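Chapter 3
Boxes, Bags and Wrappers: How Packaging Earns Its Keep

Think back to the last thing you carried home from a shop. You probably remember the cake, or the shoes, or the birthday present for your aunt, and hardly anything of what it came in. This chapter asks you to spend a little time on the part we usually throw away (I promise it is more interesting than it sounds!), and to begin with one of the humblest members of the family, the folded cardboard box.

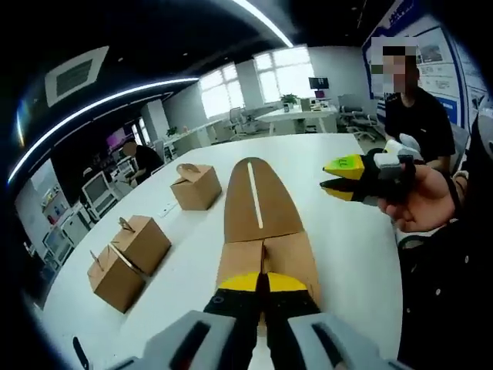

By Loubna Benmoussa and Othmane Saber

A box starts life as a flat shape, which designers call a blank. Every wall, flap and tab has to be there from the beginning, laid out side by side like the pieces of a dress pattern, and the lines where it will bend are pressed into the card beforehand. These pressed lines are called creases, and a good crease lets even a tired shop assistant put up a box in a few seconds on a busy Saturday.

Blanks also travel well. Plosano, a small bakery supplier we shall meet again in the case study, can stack 300 of them on a shelf that would hold only a handful of made-up boxes.

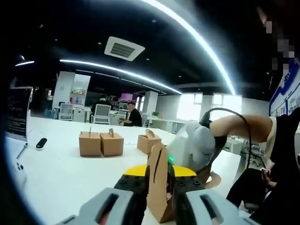
Figure 3.1 A cardboard box with a tall folded handle.

Handles deserve a paragraph of their own. A handle has to spread the weight over your fingers, or you will be swapping hands all the way to the bus stop, and it has to pass that weight down into the walls without tearing. Folding the card double is an old and cheap answer, and when two flaps meet above the lid they help to keep it shut as well. Try sketching one for yourself before you read on, and don't worry in the least if your first attempt looks a bit odd.
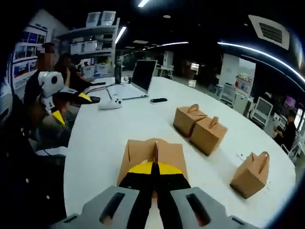

3.1 What a package has to do

Let us start with protection, the oldest job of all. An egg, a lamp and a bag of flour each need looking after in quite different ways, and the package has to suit the thing inside it.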